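# Engrenage droit

Un **engrenage droit** (ou engrenage à denture droite) = deux roues dentées à axes parallèles, dents taillées parallèlement à l'axe. Forme la plus simple, la plus ancienne aussi dans l'atelier. La petite roue s'appelle le pignon, la grande la roue, ou couronne si denture intérieure.

## Grandeurs de base

- **Module** (m) : diamètre primitif divisé par le nombre de dents. En millimètres.
- **Pas** : π × m, mesuré sur le cercle primitif.
- **Saillie** : égale au module. **Creux** : 1,25 × m.
- **Angle de pression** : 20° presque partout, 14,5° sur du matériel ancien.

Deux roues n'engrènent que si module et angle de pression sont identiques. Une roue de 100 dents en module 2 a donc un diamètre primitif de 200 mm. Avec un pignon de 20 dents, rapport de 5.

## Matières et finition

Acier cémenté, inox, laiton, bronze, polyamide. Le laiton pour l'horlogerie et les petits mécanismes, l'acier dès qu'il y a du couple. Taillage à la fraise-mère le plus souvent ; rectification si on veut du silence. Ébavurer les flancs, toujours. Pour les très petits modules, on trouve aussi du frité (poudre compactée puis chauffée), bon marché en série.

## Usages

Réducteurs, boîtes de vitesses, pompes, imprimantes, jouets. Plus bruyant qu'une denture hélicoïdale, le contact se faisant d'un coup sur toute la largeur. En revanche pas de poussée axiale, donc paliers plus simples.

Le manuel d'Eilif Eklund (éditions Pomel, réf. 914) donne 9 montages types, dont le train Zelenák à pignon fou. A compléter, la partie sur les trains épicycloïdaux manque.

## Manipulation et rangement

Poser les petits pignons sur un support plat et propre, denture dégagée. Un tissu sous les pièces évite qu'elles roulent ou se marquent. Ne pas les jeter en vrac dans une boite, les dents s'ébrèchent.

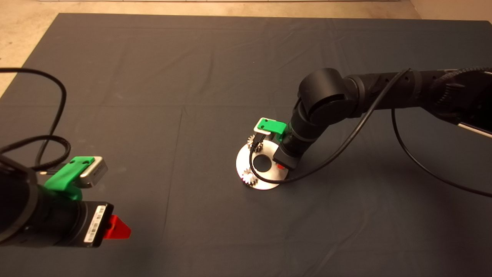 **Comment trouver le module d'une roue sans marquage ?**
Mesurer le diamètre extérieur au pied à coulisse, puis diviser par le nombre de dents plus deux. Arrondir à la valeur normalisée la plus proche.

## Voir aussi

Denture hélicoïdale, crémaillère, vis sans fin, jeu de denture.

*Dernière révision : mars 2022*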